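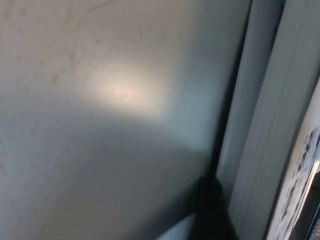
## Nineteen months for a stolen van, and I'm still cross

I did jury service in May, and I came home with opinions. My sister says I always had opinions, but these ones are about sentencing, so they're new.

I can't tell you about my own case and wouldn't want to. What set me off was the one that finished the week before in the next courtroom, which the Eltow paper covered properly. A man took a delivery van from outside the Karport depot, drove it 2 miles with the back doors swinging, and left it in a hedge at Clercombe. Nobody was hurt, thank goodness! He pleaded guilty, he had a record (a long one), and he got 19 months.

Now, I'm not soft. I've had my own car pinched and I cried in the road like a child. But I read that number and thought, what's it for? He'll serve part of it, he'll lose his room, and he'll come out to the same town with the same mates and fewer places to sleep. The driver, meanwhile, was out of pocket by £2,708 in lost work and ruined parcels, and as far as I could see from the report not a penny of that was coming back to her.

Her name is Evdokia Balaskas and she wrote a letter to the paper afterwards. It was a good letter, short and a bit furious. She said she'd sat in court all morning and heard a great deal about him and very little about her, and that she'd have liked to be asked what she wanted. She wanted her money and she wanted him to say sorry to her face. 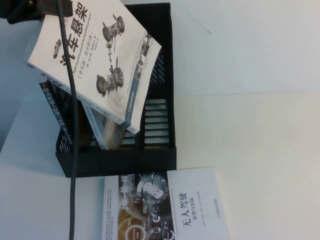
I know what the answer is, by the way, because I've had it from Aurelia Stöckli, who used to be a magistrate and lives two doors up from me. You can't let victims set the punishment, she says, or you'd get a different law for every thief depending on whose van it was. Fine, I agree with that. But asking somebody what would help isn't handing her the gavel (and yes, Aurelia, I know there's no gavel).

What I'd like is for compensation to come first in cases like this, before anyone starts on the months. Make him pay it back out of whatever he earns, a tenner a week if need be, and have someone chase it so that she doesn't have to. Offer them both a meeting, and if either says no, leave it there. If he messes about, then lock him up and I won't write another word.

Aurelia thinks he'd have stopped paying by the third week. Maybe he would. I'd still have liked Mrs Balaskas to get her three tenners.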